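Cardboard amnesty: the results

Our May plea for flattened boxes went out on a Thursday, and by teatime the hallway at Treloar had ceased to be a hallway. Jolene Mudgway had asked for 200 sheets to line the paths on the new allotment beds. She got 700, plus a fondue set that someone had left inside one of them.

For anyone still hoarding, the rules have not changed. Plain brown only, no shiny print, and please take the tape off yourself. Said Morsy spent a whole evening peeling it from your contributions and has asked me to pass on his regards, which I have edited.

The weeds underneath should give up by autumn. Carleen Kereama says bindweed never gives up, but she says that about most things, including the Pristano bus.

If you can spare a morning to help with laying, bring gloves and a bucket. We start at the gate end and work downhill until the tea runs out.

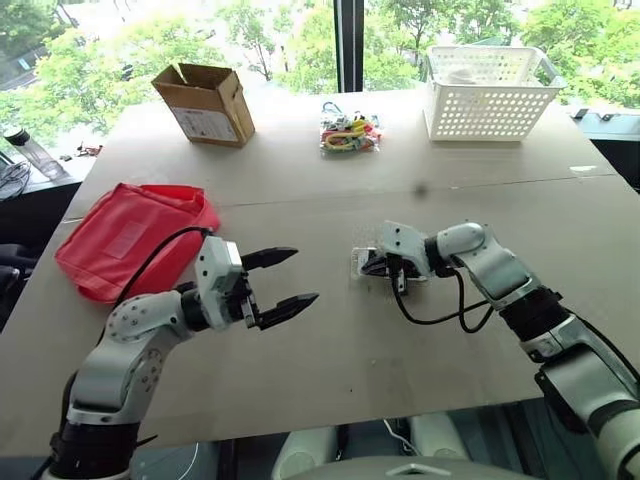
Flat sheets on the big table.

Whoever owns the fondue set has until the next issue. After that it goes in the raffle, forks included.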